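Bridgate Seed Library: Frequently Asked Questions

Last updated 7 February 2025

Welcome! Whether you've been saving beans since you could walk or you've never kept a basil plant alive past June, we're so glad you found us. These are the things people ask most often at the desk and by email. If yours isn't here, please write to us – we love getting seed mail.

What is a seed library?

It's a collection of seeds that anyone can borrow from, grow, and (with a bit of luck and decent weather) add back to. You take home a packet in spring, grow the plants, let a few of them go to seed, and bring some of that seed back in the fall. Right now we have 314 varieties in the drawers, mostly vegetables and herbs, plus a flower section that is getting wonderfully out of hand.

Do I need to live in Bridgate?

Nope! Most of our members are local, but we have growers from Prolholm and all along the valley, and their seeds are some of the best we get. Prolholm sits a good bit higher than we do and the frost comes early, so anything that ripens up there is worth trying if your yard is on the cold side.

How much does it cost?

Membership is free and so are the seeds. There's a donation jar on the desk that pays for envelopes and labels.

How many packets can I take?

Ten per visit in spring and five per visit the rest of the year. Last year we sent out 3633 packets, our biggest year ever, and we still had kale left over. Please take kale.

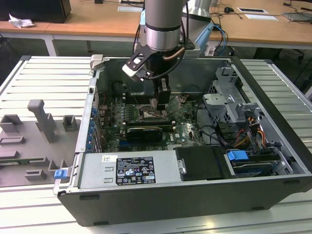

What if my plants die and I have nothing to return?

Then you've gardened! We don't keep score, there are no late fees, and you're welcome back next spring. Slugs, hail, a vacation in the wrong week of July, we've all been there. If you can, drop us a line about what went wrong. Those notes go in the variety folder and they really do help the next person.

Which seeds are easiest to save?

Beans, peas, lettuce and tomatoes. All four mostly pollinate themselves, so what you save will usually come out like the plant you grew. For beans and peas, leave the pods on the plant until they're brown and rattle when you shake them, and then shell them and spread the seeds out indoors for another couple of weeks.

Tomatoes are messier and more fun. Scoop the seeds and gel into a jar with a splash of water, leave it on a windowsill for two or three days until it smells awful, rinse well, and dry the seeds on a plate. Don't use a paper towel, they stick like glue!

Which ones are tricky?

Squash, pumpkins, cucumbers, corn and anything in the cabbage family. They cross very happily with whatever the neighbors are growing. You can still save them if you hand-pollinate and tape the blossoms shut, and Tegan Partington teaches a terrific squash class every summer if you'd like to learn. Until you've done it a time or two, please keep squash seed for your own garden and don't return it to the drawers.

I keep hearing about the Tijani bean. What is it?

Oh, we're glad you asked. It's a pole bean with purple-streaked pods, named for the Tijani family, who grew it on Bolteo Road for many years and gave us our first jar. It climbs to eight feet without trying, it's good fresh or dried, and it keeps producing until frost. The packets go fast, so it's limited to one per household. Twelve seeds is plenty to fill a teepee and leave you some to bring back.

Can I bring in store-bought seeds?

Yes, as long as they're less than three years old and still in the original packet. We can't take treated seed (the pink or blue coated kind), and we can't take patented varieties. If the packet says F1 or hybrid we'll put it in the giveaway basket by the door, where you can help yourself to whatever's in there.

How should I pack the seeds I return?

Use a paper envelope, never plastic. Write down:

the plant and variety name
the year you harvested it
the town where it grew
anything you noticed, such as height, flavor, or how it handled dry weather

Beans and peas should also spend 48 hours in your freezer before they come to us, in a sealed jar, to deal with weevils. Make sure they're fully dry first and let the jar come back to room temperature before you open it.
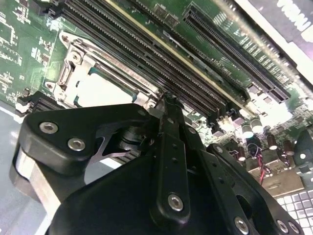
A gripper close to a green motherboard.

How long do seeds last at home?

It depends on the plant. Onions and parsnips are only good for a year or so, beans and peas for three, and tomatoes can still come up after five or more. Somewhere cool, dark and dry is what you want – a jar at the back of a closet is fine. If you're unsure about an old packet, roll ten seeds in a damp paper towel, keep it warm, and see how many sprout.

When is the big seed swap?

In September, in the Bridgate library parking lot if it's nice and inside if it isn't. More than 400 people came last time! You don't have to bring seeds to join in. Come early if you want garlic.

Can I help?

Please do! We need packet fillers in winter, people with good handwriting all year, and growers willing to adopt a variety that's running low. At the moment we're looking for homes for two lettuces and a very large sunflower. Ask at the desk or reply to any of our emails.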